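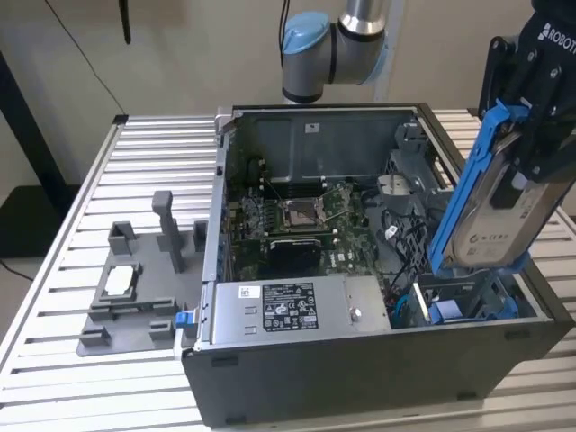
AUTOMATION & WORK | FEATURE

The sales pitch for robotic computer teardown fits on a napkin. Old desktops come in on a cart, an arm takes out the parts worth keeping, and a person who used to do that with a screwdriver goes off to do something better paid. I have heard it from three different companies now. I went to Odholm, where a firm called Tedine runs a small cell on the ground floor of a former print shop, to find out what the person does all day.

Mostly, he looks after the robot.

Haziq Raju has been in charge of the cell since August. He came from a repair bench, and he still talks like someone who would sooner pick the thing up and do it himself. On the morning I visited he got in at 6:30 and the arms did not move until well after eight. Before that came what he calls the boring half: wiping down the table, checking the gripper bolts with a wrench, running each arm to its home position and back, and going over the cables for rub marks.

"If a cable is going to catch, it catches on the way out," he said. "Going in, everything looks great."

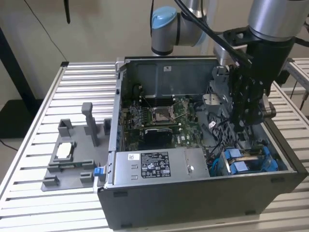

Drive removal is the job Tedine likes to show visitors, and it's a fair choice. Someone has picked a very friendly drive to remove. The ones in this tower ride in blue plastic carriers, down in the corner of the case with blue cables curving around them, and the gripper has to reach in beside the cage to get at them. A carrier gives the fingers something regular to hold. Plenty of old desktops have nothing of the kind, just a bare drive and four screws, and when I asked how the cell handles those, Raju pointed at himself.

The setup is fussier than the brochure suggests. Every case model needs its own taught positions, and teaching one takes Raju 40 minutes when it goes well. He moves the arm by hand to a point above the bay, saves it, lowers it a little, saves it again. Then he runs the whole path at crawl speed with a thumb near the stop button. If the tower sits slightly crooked on the table, the path is wrong and he starts over.

Then there are the fingers. Gerlach, the integrator that built the cell, recommends checking finger alignment every 25 cycles. Raju does it more often than that, with a feeler gauge and a scrap carrier he keeps in his coat pocket. He has replaced the fingertip pads 2 times since he took over, and neither time did the software complain first. He noticed the drives coming up at a slight tilt. 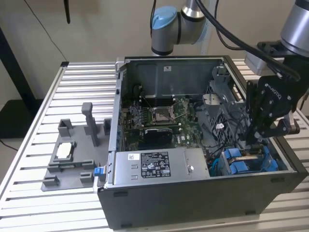 None of this is scandalous. Machines need looking after, and a man who knows what a tilted drive means is worth having in the building. My quarrel is with the arithmetic. Tedine's figures count the seconds an arm spends lifting a drive. They leave out the teaching, the gauge work and the hour and a half before anything moves.

They leave out the fixtures, too. The gray one next to the tower is 3D-printed, all posts and blocks and slots, and when a design needs changing Raju draws it himself and sends it to a shop called Femden. A new version can take 2 weeks to arrive – longer if he has guessed a clearance wrong.

I put this to him over bad coffee. He didn't argue, though he thought I was being hard on the arms. They don't get bored, he said, and they don't nick their knuckles on the edge of a drive cage. He showed me his own knuckles.

Would he buy one, if it were his money? He thought about it for a while, rinsed his cup and said he would want to see the price of the service contract. Then he went back to check the pads.

214 shares | 37 comments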